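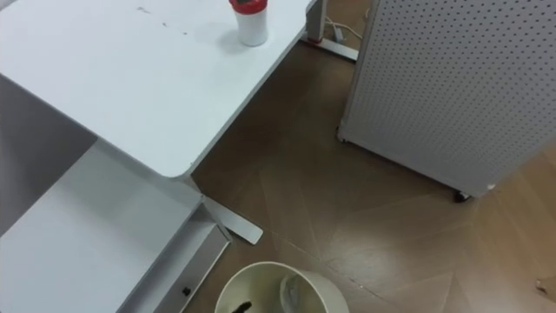 Flulum is a table of word pairs for matching product names across small retail catalogs. Each row holds two short names and a label saying whether a buyer would accept one in place of the other. The names come from kitchen and office listings, where the same item is sold under many wordings. A white cup with a red lid can be listed as "cup w/ lid, wht/red", "lidded tumbler" or "mug and cover", depending on who typed the entry. The table has 3285 rows.

Contents

pairs.tsv - the full table, tab separated, UTF-8, one header line
holdout.txt - row ids kept out of training, 468 lines
abbrev.tsv - 222 short forms with their long forms
CHANGES - notes by version

Columns in pairs.tsv

id - integer, stable between versions
name_a, name_b - names as typed in the source catalog, case kept
source - jurkel or vutix
label - same, variant or different
note - free text, mostly blank

Labels

"same" means one item under two names. "variant" means the items differ only in color, size or pack count. Everything else is "different". A missing color on one side does not make a pair a variant. Material does: steel against plastic is "different", even when the shape and use match. This rule changed in version 7, and older labels were redone by hand.

Sources

Rows marked jurkel were exported from the Jurkel stock system and keep its 40-character limit, so many names end in the middle of a word. Rows marked vutix come from Vutix price lists and have no limit, but they often carry a supplier code at the front. Codes were left in place. Strip them before computing edit distance, or scores for the two sources will not be comparable.

Known problems

Office items are fewer than kitchen items and have more blank notes. Pairs with "set of" on one side only were labeled unevenly before version 7, and a few may remain. Quote marks used for inches are not escaped - read the file with quoting turned off. Some names mix English with German trade terms; these have not been translated.

Splits

Use the ids in holdout.txt for testing and nothing else. The split was made by item, so no item appears on both sides.

Citing

Hodžić, Flulum word pairs, version 7. Give the version number in any reported result, as scores from earlier versions use different labels.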